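**Grillano cloth-handling set – grasp labels wrong on fleece**

Status: open
Reported by: Tassanee Limsakul
Assigned to: Decha Tanasarn
Date: 19 June 2026

**Problem**
The closed-jaw detector marks fleece grasps as "open" partway through the lift. Of 90 fleece episodes, 29 have at least one false release. Flat cotton from the same batch has none. Trajectories are fine – only the grasp label is affected.

**Checked so far**
- Re-ran the labeler on the Derard build from January. Same output.
- Swapped left and right streams. The error follows the cloth.
- Marker tracking on the second gripper holds through all 29 episodes, so lost pose is ruled out.

The labeler estimates jaw width from the visible inner edges of the jaws. With thick pile the fabric bunches up and hangs over them, and the edge fit jumps to the cloth outline.
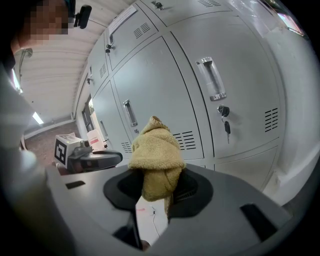 The jump lasts nine frames at the median and 17 at worst. The current smoothing window is shorter than that, so the false release passes straight through to the training labels.

**Proposed fix**
Drop the edge fit when its confidence is low and hold the last good width. Kanokwan has a branch with this in it. It still needs a cap on the hold time, otherwise real releases get labeled late.

**Comments**
Decha: Branch run on the nine worst episodes. False releases gone in all but one. That one has a fold across both jaws from the first frame, so there is no good width to hold.

Tassanee: Exclude it for now. Please don't retrain until the cap is merged.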